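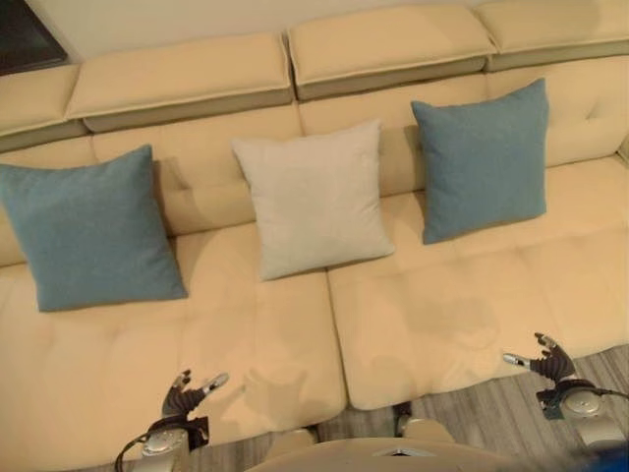
多指手到底比两指夹爪强在哪儿

先说结论，免得有人看到一半来问我买哪个：我目前还是不会为了整理沙发去买一双多指手。Evby 这双借来用了大半个月，该试的都试了，好的地方有，没好到销售讲的那个程度。

起因是 Clurkthorpe 四月那场演示。台上那双手叠毛巾、捡抱枕、拧瓶盖，行云流水，散场以后一群人围着拍。我问现场的人，抱枕每次是不是都摆在同一个位置，对方说“基本随机”。“基本”两个字我记到现在。后来 Dalal Qudah 那边正好有一双能借，我就接了过来，装到我们自己的机器上，和原来用的 Drovwood 两指夹爪做同样的活。

任务选得很土：把抱枕从坐垫上拿起来，靠回靠背，角度别太难看。抱枕软，沙发也软，两样东西贴在一起，深度相机给出来的边界经常糊成一片。蓝绿色的那种还好分，浅色枕头放在米色沙发上，分割结果看得我血压高。拿硬纸盒做测试的评测我现在一律跳过。

抓取

一共跑了61次，两种末端混着来，起始位置由不参与调试的同事摆。次数不多，做不了什么像样的统计，所以下面只说感觉和几类毛病，不给成功率。网上那些跑了二十次就敢写百分之九十五的，我看着都替他们紧张。

Drovwood 的做法很粗暴，捏住一个角，提起来，甩过去。枕头在空中晃，落下去常常是歪的，但它很少捏不住。Evby 能从两侧托，手指弯到位的时候姿态确实好看，放下去也轻。问题在“弯到位”之前那一段：指尖碰到坐垫，坐垫往下陷，控制器以为已经接触到目标，手就开始合拢，抓了一把空气外加一点沙发面料。

指尖有软垫，摩擦够不够另说，我更在意的是它对侧向力不太敏感。光面的布料从指间慢慢滑走，电流曲线几乎看不出变化。厂家的建议是提高合拢力度。提高了，枕头被捏出很深的褶，放下以后半天弹不回来，我也不觉得这算解决。

拇指的问题要单独讲。它的对掌角度在说明书里写得很漂亮，实际从高处往下伸的时候，拇指总比其他手指先碰到东西。我最后在预备姿态里把它往外多转了一点，碰撞少了，代价是合拢慢了一拍。这种改动不难，但应该由卖手的人来做。

控制器

换 Iordache 的控制器是中途的决定。原配的那套延迟飘得厉害，遥操作的时候手已经停了，手指还在动，操作员会下意识往回收，一收就把枕头带偏了。换上 Iordache 以后，延迟稳定了，大约8毫秒，体感差别很明显。

不过它的力控模式我劝大家先别碰。参数页做得像飞机驾驶舱，真正起作用的就2个，其余的改了和没改一样。文档里有一节标题叫“柔性物体”，点进去是一张空表。我发邮件问过，回信让我关注后续版本。

还有线。手腕外面那几圈黑线，前臂一转就会扯，我用魔术贴绑过两种走法，绑紧了限制腕部转动，绑松了容易挂到坐垫边。谁家要是把线走到里面去，我愿意多付钱，这句话是认真的。

相机

头部相机俯视坐垫没什么可抱怨的，两只手和目标都在视野里，标定一次能用好几天。麻烦在坐垫前沿往下那一截。白枕头一旦卡在坐垫前沿和地面之间，一个角着地立着，从头部往下看，只看得到朝外的部分，点云里的背面全靠猜。Evby 的手要伸进去托住背面，偏偏背面就是看不到的那一面。两指夹爪倒无所谓，捏住露出来的边就能往上提。

顺带一提，地面上要是还有黑色的线绕来绕去，最好在规划里单独标成障碍。深度图对细线基本等于看不见，脚要不要避让，手要不要绕开，都得提前想好。我们一开始没标，后来补的。
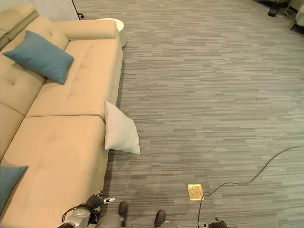

腕部相机要不要加

我倾向于加，但先别急着买最贵的。我们试了4种安装位置，掌心那个视角最诱人，抓取前看得一清二楚，手指一合拢就全黑了。装在手腕外侧视角偏，标定也烦，好处是从头到尾都有画面。现在用的是后者。

分辨率没有想象中重要，曝光更要命。手一伸到沙发前面，自己的影子就落在坐垫上，自动曝光跟着跳，分割模型也跟着跳。锁死曝光以后好了很多，阴天和开灯各存一套参数，土办法，能用。

所以买不买

如果你的活里有瓶盖、门把手、衣架这些东西，多指手值得借一双来试，注意是借。如果主要就是捡枕头、收毯子，先把钱花在控制器和腕部相机上，夹爪用便宜的。Dalal 不同意我这个说法，她认为我给 Evby 的调试时间太短，再磨两个月，托举的优势就会出来。有可能。可是 Drovwood 装上去当天下午就能干活，这笔时间账也得有人算。

手下周还回去。还之前我想再试一轮厚一点的指尖垫，材料已经剪好了，胶水还没到。有人用过导电硅胶做指尖的话，请在评论里说说磨损情况，最好写清楚用了多久、抓的是什么布料，只说“很好用”的就不用留了。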